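Filed under: Small Workplaces > Automation > Member Discussion

This archive uses cookies to remember your place in a thread. By continuing to read you accept our cookie policy. Accept / Manage choices

Subject: Re: arm in the supply room, what happens to the people?
Date: 2026-05-26

Jumonis front office wrote:
> Hello all. Our management wants to bring in an arm for the snack and
> supply drawers on our floor, and they keep telling us it will "free
> up" the two people who stock them now. Both are part time and both
> are worried. I know a few of you already have one of these working.
> Could somebody tell me what the days are like with it? I don't need
> the sales version, I've had that. Mostly I want to know what I should
> say to my two on Monday.

Hello, and hello to everybody else who has been following this thread. I meant to send you three lines at lunch and I'm afraid I've written you a letter.

We've had ours at Dodotach since December, in the snack room on the ground floor, and I was one of the two people who did the drawers by hand before that (still am, on the days the arm is off, and I don't mind it a bit). So I can tell you what changed for us, and you can take from it whatever fits your place.

The first thing is that your two are going to spend a lot of time on the floor! I mean that. The low drawers are where our arm has the most trouble, and somebody has to be right there beside it, knees bent, with the drawer pulled all the way out. I'd ask for kneeling pads on the first day. We asked in the second month, and my hips would like that month back. The kettle chips are our regular test, jalapeño mostly, and a person down by the drawer is still very much part of how it goes: 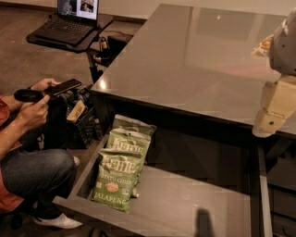
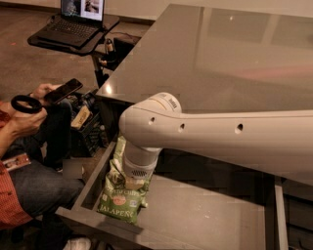 Lâm Lục
Stockroom lead, Dodotach

Chip bags are a good thing to ask your management about, by the way. A box has sides, and the arm seems happy enough with a box. A bag crinkles and leans, and it gives a little wherever the gripper presses on it. When I did the drawers myself I never once thought about how I picked up a bag of chips, and now I could talk to you about it for an hour. We keep a log, and as of last week it has 3028 picks in it, of which bags come out right 91 times in a hundred and boxes 98. Those are our numbers in our room, so please don't let anybody quote them at you as a promise.

Now, the people. My hours stayed the same, and so did those of the fellow I work with, but that was written down before the arm ever came in the door, and I would ask for the same thing on paper. What's in the hours is very different. I used to fill drawers in the morning and be done with it, and I chatted with everybody who came through for coffee. These days I spend a good part of the morning watching, resetting, writing down what went wrong and calling the folks at Vanditetti, who look after ours. They are patient people and they pick up the phone, and I've come to like those calls. But I do miss the chatting. People come in, see me crouched by the table looking busy, and tiptoe out again. If you can arrange it, keep one round of drawers that is done by hand at a time when the room is full. We have one at three o'clock, and it has done more for my mood than I can explain.

The pay question took longer. We were doing new work at the old rate for 5 months before it was put right, and it was put right only after we wrote out a plain list of what we did in a day and took it upstairs. Have your two start that list now, before anything arrives, so there's a "before" to set next to it.

As for Monday, I'd tell them they're right to worry and right to ask. I'd tell them they know things about those drawers that will be needed, like which ones stick, and what gets crushed if you stack it. Then I'd let them meet the arm before it's switched on for real, and let them say no to a layout that hurts their backs. Our Cao branch did it that way, with the drawers raised before the arm went in, and I'm told they hardly kneel at all over there. I'm a little jealous.

Write to me off list if they'd like to talk to somebody who does the job. Mornings are bad, but any time after the three o'clock round is fine.

Warmly,
Lâm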